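Cables, foam and a gray panel

Ok quick one, I have 15 minutes before I need to be out the door and I promised myself I would post something in November.

So. The move. Most of you know I gave up the back half of the old place on Urumska and I'm now in one big room with a concrete floor. Pale concrete, cold feet, good light till mid afternoon. I love it. I also own too much stuff.

First thing was the gray-blue fabric. You remember I went back and forth on this for ages. Wanted something tough, woven, not shiny, not that scratchy office chair kind. Ordered 14 swatches. Fourteen!! Ended up with the very first one, obviously. It's a bluish gray that goes more blue in the morning and more gray by dinner, and it doesn't fight with the floor. My sister says it looks like a dentist's waiting room. She is wrong and also she's not invited.

Things I learned about covering big flat surfaces in fabric:

Iron it first. I didn't. A crease you can live with on a cushion is a crease you look at every single day on something large.

Wash your hands. Then wash them again. Any little mark shows on a plain weave, and dabbing at it makes a bigger mark.

Pull from the middle out. I went corner to corner on the practice piece and got ripples, had to take out every staple. More than 200 of them. My thumb has opinions.

Next: the floor. Or what's on the floor. I did the shelves, I did the window end, I did the boxes marked MISC (why do I do this to myself), and then I got down on my knees and looked at the cable situation. Went and made coffee. Came back, still there.

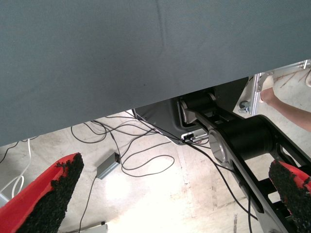

Cables all over the concrete. Gray-blue fabric up top.

I've been putting it off becuase it's the kind of job where you start with one plug and two hours later you're sitting in a nest. Black cable, black cable, black cable. Which one is which? Couldn't tell you. If I could go back I'd buy colored ones.

Plan so far, and please tell me if it's dumb:

Masking tape flags on both ends of everything before I unplug a single thing. Write on the flag BEFORE it goes on the cable. Then the long ones get folded up and strapped with those fabric hook straps, I bought a pack from Lolleck and they're fine, a bit short. Not zip ties. I used zip ties at the last place and had to cut every one of them off on moving day with nail scissors.

Then a tray or a channel or something along the wall. Fidelina Arboleda (hi Fidelina) left a comment last time about the Pascual trays, the open kind you can just drop stuff into, and I think that's the way to go. Screwing anything into the concrete is out, the lease says no, so it'd have to be sticky pads. Does anyone trust sticky pads on concrete? Mine at the old place lasted 2 days and the whole thing came down at 3 in the morning. Thought someone was breaking in.

Also slack. How much do you leave? I like being able to shift things about without everything going tight, but slack is how you get loops, and loops are how you get dust, and then the vacuum eats one. Ask me how I know.

Still to do: rug (no rug?), the lamp from Vokora that came with the wrong plug, second coat on the door, find the other box of hooks. I did paint the door by the way, forgot to say. Pictures when its dry.

Right, shoes, keys, gone. Tray advice in the comments please, I'm ordering tonight.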